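Fledville Parents Board > School & Daycare > Sick policy at the new daycare??

dotty_k
ok so has anyone read the new handbook from Bozkurt Children's Center. page 9ish. kid has to be fever free 48 hrs with no meds before coming back. It used to be 24. I have 2 kids there and no paid leave. how is this legal

marshmom
It's legal. Private center, they can set it stricter than the state does. Ours did the same thing in July.

dotty_k
great. so every ear infection is a whole week off work then

PaulieWest
unpopular opinion but good. My son was home more LAST year under the 24 rule because everyone dosed with Tylenol at 6 am and dropped off. Then the whole toddler room gets it and we all stay home

dotty_k
I have never once done that so not sure why I'm paying for it

PaulieWest
didnt say you. said everyone

marshmom
He kind of did say everyone lol

hen_and_chick
What bugs me is the tuition. 1772 a month for two kids at my place and you still pay for days they send you home. We got sent home for a runny nose. A RUNNY NOSE. In a room full of two year olds

grumbletoast
Ask for the director, Zübeyde Bayram. She's been there since before my oldest and she will talk to you like a person. The front desk just reads the page out loud to you. Also she told me a doctors note gets you back in at 24 for ear stuff, bc it's not contagious. That's not written anywhere in the handbook, I looked

dotty_k
wait really?? that changes a lot. did she put it in an email

grumbletoast
no, in the parking lot. so take it for what it's worth

PaulieWest
So a rule with a secret rule inside it. thats worse. either it's 48 or it isnt

marshmom
Have to agree with Paulie there and it hurts me. If exceptions exist they should be in the handbook, otherwise only the parents who hang around chatting get them.

tess_in_unit4
Different place so maybe no help but we moved to a home daycare in the spring, Songül Kurtuluş on the north side. Her rule is call me and we talk about it. Sounds loose but she's turned us away twice and both times she was right. Downside is when SHE'S sick there's no daycare. Happened up to 3 days in a row once. I was working off my phone in the bathroom 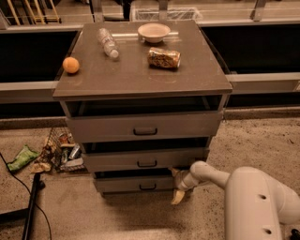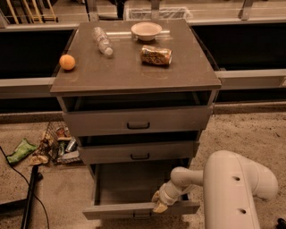
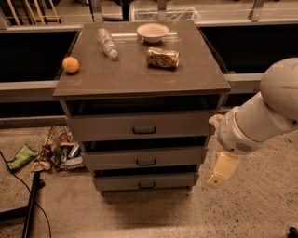 gray drawers, orange ball on top

Anyway the backup thing is what I'd ask about before switching to any home place. She has a sub now for some days but not all. And it's cheaper but not by as much as you'd think once you add the days you need somebody else.

hen_and_chick
does she have openings

tess_in_unit4
waitlist I think. call don't text, she wont see it

rjb_night_shift
Anybody tried Zereo? the app where you book a backup sitter same day. My work pays for part of it. Used it 2 times, first sitter was great, second one cancelled at 7:15 and I was already in my scrubs

marshmom
Most of them won't take a sick kid anyway, read the terms. It's backup for when the center is closed. Learned that one the hard way.

rjb_night_shift
mild symptoms ok, fever no. at least thats what mine said when I signed up

dotty_k
so useless for this exactly. cool

PaulieWest
look I'm not against you, the real problem is no sick leave. If people could stay home there wouldn't be a fight over hours. But the teachers get sick too and they make less than any of us. Two quit from my sons room since winter

dotty_k
yeah ok. fair. I'm just tired. sorry for snapping

hen_and_chick
Still mad about the runny nose

grumbletoast
Dotty I'd email Zübeyde tonight and ask the ear infection question in writing, then forward it around. If she says yes we all have it. parent meeting is coming up too and I'm going to ask for a tuition credit after the third day out, probably wont get it

dotty_k
emailing now. will post what she says

marshmom
Put pink eye in there too please. Every teacher tells me somthing different on pink eye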